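Pelow Support Portal
Ticket 1252
Product: Sekano floor cleaner, main control board
Category: Repair / Charging and power
Status: Closed
Priority: Normal

Summary
Unit dies a few seconds after leaving the dock. Main board removed and inspected, connectors reseated, battery lead repaired.

Reported problem
Customer says the Sekano charges normally and the dock light goes solid, but when a cleaning cycle is started it backs off the dock, runs for 5 seconds or less, and shuts down without an error tone. Pressing the power button brings it back, and then it shuts down again the same way. It does this on hard floor and on carpet. Customer already replaced the battery with a new one from Jaltitz in November and saw no change.

Customer also mentions that the unit was opened once before to clean hair out of the side brush motor. One of the shell screws was missing when it got to the bench.

Environment
Firmware is the current release. Dock is original. Wi-Fi setup was left alone for this ticket.

Log

Entry 1, 9:10 a.m.
Unit received. Charged overnight by the customer before drop-off. Reproduced the fault on the first try. Shut down while backing off the dock, restarted by button, shut down again as soon as the main brush came on. With the main brush taken out of the unit it ran for 20 minutes with no trouble. Put the brush back and the fault returned.

Entry 2, 9:50 a.m.
Checked the battery first even though it is new. Voltage at rest is fine. Put a load on it outside the unit and it held. Battery ruled out. Customer's old battery was not sent in, so no comparison.

Entry 3, 10:15 a.m.
Main brush motor tested on the bench supply. Turns freely, draws a normal current, no spike at startup. Side brush motor also fine. There was hair around the side brush shaft. Cleaned it out while I was there, not related.

So the motors are good and the battery is good, and the unit still drops out under load. That leaves the board, the harness, or the battery contacts.

Entry 4, 10:40 a.m.
Opened the shell and took the main board out. Order used, for whoever gets the next one:

Step 1. Power off and remove the battery. Wait a minute before touching anything near the capacitors.

Step 2. Take a photo of the harness before unplugging. Several of the plugs are close to the same size and the wire colors repeat. Mark them with tape if the photo is no good.

Step 3. Pull each plug by its housing, straight up. Do not pull on the wires. If one is tight, rock it gently side to side. The ones near the center of the board are close together, so start with whichever has more room around it.

Step 4. Remove the board screws and lift the board by its edges. The outline is irregular and the right side is jagged, so it can catch on the shell if lifted flat. Tip it slightly.

Step 5. Put the board in a clean plastic bin, component side up, and look it over before cleaning anything. The side to look at has the white silkscreen and the off-white wire connectors. The box marked QC STICKER, next to the gold-plated mounting hole, is handy for getting oriented if the board has been turned around.
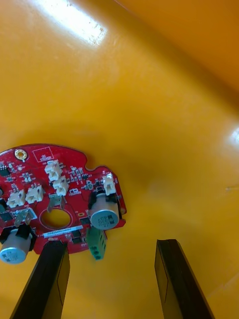

Step 6. Check every connector with a magnifier, looking straight down into the open top. The things to look for are bent pins, pins pushed down into the housing, browning of the plastic, and gray or dull solder on the back. Do the connector over the large capacitor last. The housing can shift if it is pushed from the side, and then you have a second fault to find.

Entry 5, 11:30 a.m.
Inspection results from the microscope. No burn marks, no lifted parts, no bulging on the large capacitor. Solder joints on the back look good. Continuity from each connector to its test point is good. Resistance across the power input reads normal.

Flexed the board lightly with the meter attached. No change in any reading. At this point I stopped suspecting the board.

Entry 6, 1:05 p.m.
Moved on to the harness. The battery lead reads fine when it hangs straight. Bent the way it sits inside the shell, the resistance jumps around. Slid the sleeve back at the plug end and found the crimp on the positive wire loose, with 2 strands holding and the rest broken off. That is enough for standby and the wheel motors but it drops out once the main brush starts.

The lead runs right past the side brush motor. Best guess is that it got tugged the last time the shell was opened. No way to confirm that.

Entry 7, 1:40 p.m.
Cut back the wire, fitted a new terminal and pushed it into the original plug. Pull test okay. Rerouted the lead through the clip, which had been left empty. Board wiped with alcohol and a soft brush, left to dry, then refitted in reverse order. All plugs reseated. Replaced the missing shell screw.

Entry 8, 2:30 p.m.
Full run with the main brush in. Ran 20 minutes on carpet, returned to dock, charged, went out again. No shutdown. Repeated with the suction on high. No shutdown.

Resolution
Battery lead repaired. Main board tested good and reused. No parts ordered from Pimentel. The replacement board quoted to the customer on the first call is not needed and has been taken off the estimate.

Notes for similar tickets
If a unit runs with the main brush out and quits with it in, check the battery lead before pulling the board. It can be reached with only the shell off. Wiggle it at the plug while measuring, with the wire bent the way it is routed. A straight reading will pass.

Related: Shuts down on dock. Main brush will not start. Side brush clicks.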